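Event Promotion, Unit 4: Writing the Listing
Notes by Ilona Boros

A listing for a live night has to answer who, where, when and how much. Put the headliner first, then supports, then door time – people arrive for doors, so print that and not the stage time. The Waltness listing we read in class left out the price and the age limit.
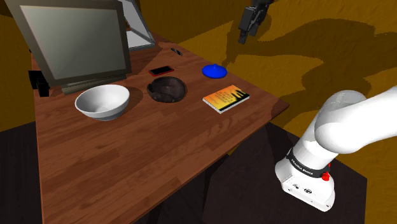
Stage times belong on a separate running order, sent to the venue the week before. For Rusano, capacity 600, allow 2 changeovers and a curfew. Someone at the box office needs the running order within reach all night. A desk with a large monitor on a low stand, on a wooden tabletop, leaves room to lay a printed copy flat in front.

Reading: the Skadum handout, sections on club nights and festivals.

Due in March: one listing of up to 87 words for a DJ night at Mulder, plus a running order.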